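What's Inside a Computer?
Kultico Kids – Take It Apart series
January 30, 2024

Ever wonder what's in the big box under the desk? Not the screen. The box. Grown-ups call it the case, or the tower. Get a grown-up, shut the computer down, pull the plug out of the wall. Then the side panel can come off.

First thing you'll see – a big flat board with stuff all over it. Looks like a tiny city from an airplane. That's the motherboard.

Why "mother"? Because all the other parts plug into her. She passes messages between them. The brain chip (its real name is the processor) wants a picture from memory? Goes through the board. You press the letter K? Goes through the board too. Super fast, way faster than you can blink.

The roads

Look really close at a motherboard and you'll find skinny lines. Those are traces. They're made of copper, same metal as old pipes, and electricity runs along them like cars on a road. Some roads are even hidden inside the board, in layers, like a sandwich.

Lots of boards are green. Some are blue or black or red. The color is just a coating that protects the copper. Doesn't make it any faster, sorry.

The parking spots

Long skinny strips on the board = slots. You push a card into a slot and the computer learns a new trick. A graphics card for games. A sound card. A card for the internet.

There are 2 kinds you'll see a lot in older computers:

PCI – the old kind. Often white or cream.
PCIe – the newer kind. The e is for "express," and yep, it's quicker. Comes in long and short sizes. The long ones can move more stuff at once, like a road with extra lanes.

A card has to go in the right kind of slot. It wont fit in the other one, so don't shove.

The little cans

See any tiny round things standing up like soda cans? Capacitors. They hold a bit of electricity and let it out when it's needed, so the power stays nice and smooth. They can hold some even after the plug is out – so eyes yes, fingers no.
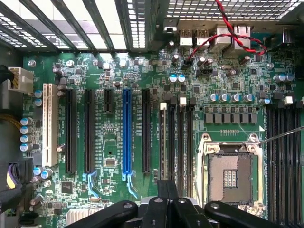
Find the slots! One is cream, the others are black or blue. Bonus: spot the two USB ports near the top.

Why so many wires?

Power, mostly. Every part is hungry. Wires come in diferent colors so the people who build computers can tell which is which. Some are fat bundles, some are just a twisted pair going to one small plug.

And the holes?

The metal case has lots of small holes in it. Computers get warm when they work. Holes let the warm air out and cool air in. Same reason you open a window!

Try it

Draw your own motherboard city. Put in roads, parking spots, and at least 10 little cans. Name it whatever you want – one reader in Danville called hers Erik. Next time, in February: what a fan does all day.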